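Pack It Again: Does the Order of Filling Change How Well a Gift Box of Chocolates Turns Out?

Project report, Packaging and Presentation module
Ardalan Heydari
2019-05-08

1. Background

My aunt's shop, Pillosa, sells loose chocolates and will put them in a gift box if you ask. In January, in the run-up to the Lunar New Year, people ask a great deal. I worked the packing table there for the busiest stretch and came away with a sore neck, a lasting dislike of ribbon and the question that became this project.

The question is a small one. When you have a mixed pile of chocolates and a box with an insert full of little cups, does it matter which ones you put in first? My aunt says it does. My cousin says it doesn't and that I should get on with it. Neither of them had tested anything, so the field was open.

I had first proposed a project on the recyclability of inserts. It was approved, and then I discovered that Tavares, the supplier I had hoped to interview, doesn't answer emails from students. This is the second proposal.

2. What I set out to measure

Three things seemed worth writing down for each box: how long it took to fill, how many pieces had to be taken out and moved, and whether the finished box was fit to sell. The last was judged by my aunt, who wasn't told which method had been used and who would have ignored the information anyway.

The budget was 100 pounds. It went on chocolate.

3. Setting up

I used the white table in the back of the shop. It has a couple of scuffs near one end that I grew fond of, as they gave me something to line the tray up against. The chocolates went out on a tray, and the box sat in front of it, nearest the packer, so that every piece travelled in the same direction. My early attempts had the box to one side. This is fine until you reach across your own arm for the far corner and put your cuff in the white chocolate.

The assortment was kept deliberately awkward. If every piece is the same shape there is no problem to study, so I mixed foil-wrapped cubes with bare pieces, some square and some round, in dark, milk and white. The cubes are forgiving. They can be dropped, squeezed and generally insulted, and the foil covers it up. The bare pieces record everything. A fingerprint on dark chocolate is there for good, and the glossy ones show it worst.

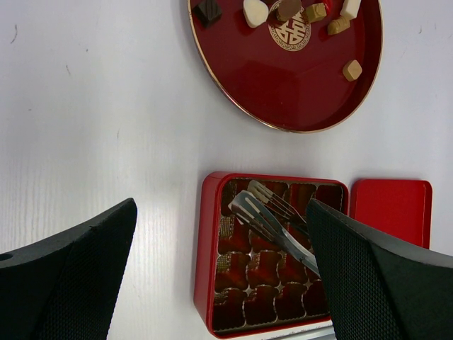
The insert deserves a paragraph of its own, having taken up so much of my spring. The cups are dark and the ridges between them are shiny, and under the shop lights it is surprisingly hard to judge how deep a cup goes until something is sitting in it. Square pieces also don't love a small cup. They go in with one corner up and stay that way, looking at you, until you turn them. Round pieces drop in first time but then spin, which matters only if the top has a pattern and the customer is my aunt.

I tried three tools before the real runs began: bare fingers, thin cotton gloves and a pair of serving tongs from a Codwood catering set. Fingers were quickest and left marks. Gloves left no marks but picked up a brown tinge after a few boxes and then passed it on to the white pieces. The tongs were slow to start with and got better. I used them for everything that follows, and I now pick up toast with them at home.

4. The three methods

Method A, "as it comes". Take whichever piece is nearest and put it in the next free cup. This is how my cousin packs.

Method B, "foil first". Place all the wrapped pieces, spread evenly through the box, then fill in the bare ones between them. This is how my aunt packs.

Method C, "foil last". Place the bare pieces first, while there is plenty of space to get the tongs in, then finish with the wrapped ones. I made this up on the bus.

I packed nine boxes by each method, changing method after every box so that I couldn't get into a rhythm with one and flatter it. I used the same batch of chocolate each day and unpacked the boxes that weren't being sold. Pieces that had been handled too often were retired, mostly by being eaten.

5. Results

Method A was the quickest while things went well, and then it wasn't. The trouble always came near the end, when the last few pieces on the tray were all the same kind and the last few cups were all next to each other. You get one corner of the box that is nothing but white chocolate, and it looks like a mistake, so you start swapping. Swapping is where the time goes and where the scratches come from. My aunt turned down four of the nine.

Method B gave the best-looking boxes by some distance. Setting the foil pieces out first makes a sort of map, and the rest fills itself in without much thought. The weakness is that the tongs have to go down between pieces that are already there, and they catch. I tore foil on two boxes. One of those was turned down, and the other was passed because the tear was on the underside, a fact I have decided to report.

Method C was the slowest to begin with and the steadiest overall. No foil was torn. Very few pieces were moved once placed. But the pattern was harder to plan, because you have to remember to leave gaps for pieces that aren't there yet, and twice I ran out of foil before I ran out of gaps. My aunt turned down two, one of them with a face.

By the end I had placed 800 pieces, counting practice boxes and a restart caused by the delivery of a chest freezer.

6. Discussion

If looks matter most, foil first wins. If damage matters most, foil last wins. As it comes wins if you are my cousin and have somewhere to be.

I don't want to claim too much. There was one packer, who was tired and not always impartial, and one judge, who is related to him. The box was the same type throughout, and a shallower insert might well favour a different method. I also improved as I went along. Changing method after each box should have spread that improvement evenly, but it can't remove it, and my last boxes were better than my first whichever way I filled them.

There was one effect I hadn't planned to look at. The way the chocolates lay on the tray before packing made a clear difference to how often I dithered. When the pieces were spread out with some space between them, I picked up the one I wanted. When they were heaped, I picked up the one on top and then found a reason to want it. On a heaped tray even foil first slid back towards as it comes by the halfway point. My marker at the interim stage suggested this might be the real project. I agree, and I wish it had been mentioned in January.

7. What the shop did with it

I showed my aunt the results. She said she had told me so, which on the evidence is half true. The shop now packs foil first, using my tongs, with the tray spread out properly beforehand, and checks the foil before the lid goes on. My cousin has been moved to ribbon.

The shop next door, Zoltari, asked whether the same approach would work for boxed soaps. I said I didn't know, and they gave me a soap.

8. If I did it again

I would use at least two packers and a judge who didn't have my phone number. I would film the runs, as I found it hard to hold a stopwatch and tongs at the same time and lost one timing altogether when I set the watch down in the cocoa. I would also test the spread tray against the heaped tray properly, with the filling order held the same.

Word count, excluding the title and the table of timings handed in separately: 2180 in the full version. This copy has been shortened for the department page, mainly by removing the section on ribbon.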